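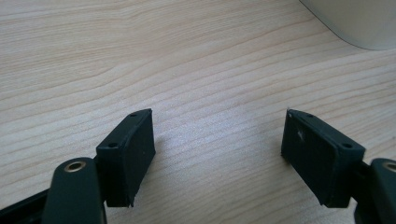
Laizer Fit-out — Joinery and Finishes Meeting
Minutes, 10th August

Present: Shabani Muli (chair), Mwanaisha Masanja (joinery), Akinyi Kioko (finishes), Hamisi Ogola (site)
Apologies: Zewditu Chala
Minutes taken by: A. Kioko

1. Previous minutes
Accepted with one correction. Item 4 should read "clear matt", not "clear satin". H. Ogola to amend the register copy.

2. Tabletops — colour and grain
M. Masanja tabled the finish schedule at revision C. The light-coloured wood is confirmed for all meeting room and breakout tables. S. Muli asked whether the streaking between the tan and near-white bands was within the range agreed in June. M. Masanja's view is that it is. The control sample was chosen with strong grain and the schedule permits variation either side of it.

Agreed that grain is to run lengthwise on rectangular tops. On round tops the direction is to be set parallel to the window wall at the time of fixing. A. Kioko noted that where two tops are butted together the wavy grain will not line up and no attempt should be made to match it. Dissimilar tops are to be separated by at least one table. Drawing note 7 to be reworded.

3. Coating
Tavus have quoted on a two-coat water-based system and, as an alternative, a hardwax oil. Discussion on maintenance. The oil can be patch repaired in place, but needs recoating more often and the cleaning contractor would have to change products. The water-based system was preferred, subject to a yellowing check on an offcut left at the north window. S. Muli asked that half the offcut be masked so there is something to compare it with.

Sheen level remains matt. Z. Chala had asked by email for satin in the boardroom. Not supported, as the downlights there are directly over the table.

4. Table dimensions
Breakout tables stay at 900 mm wide. The boardroom table was drawn at 2102 mm between leg centres, which clashes with the floor box. M. Masanja to move the legs and reissue. Overall length is unaffected.

H. Ogola reported that the lift car will not take the boardroom top flat. It will go up on edge, wrapped, with corner protection — the stairs are not to be used.

5. Edges and underside
Edge profile is a small arris, hand eased. Undersides to receive the same number of coats as the face to limit cupping. Trusotex had allowed for one coat only and will reprice.

6. Cost
Variation 12 (underside coating) is estimated at $1167. Approved up to that amount. Anything above comes back to this meeting.

7. Other business
Felt pads for table accessories: Nerbridge to supply 67 sets with the first delivery. Rubber feet are not to be used on the coated tops until the coating supplier confirms there is no plasticiser marking.

Actions
Reword drawing note 7 — M. Masanja
Reissue boardroom leg setout — M. Masanja
Mask and place offcut at north window — A. Kioko
Amend register copy of previous minutes — H. Ogola
Obtain revised underside price from Trusotex — S. Muli
Reply to Z. Chala on boardroom sheen — S. Muli

Next meeting to be called once the revised price is received.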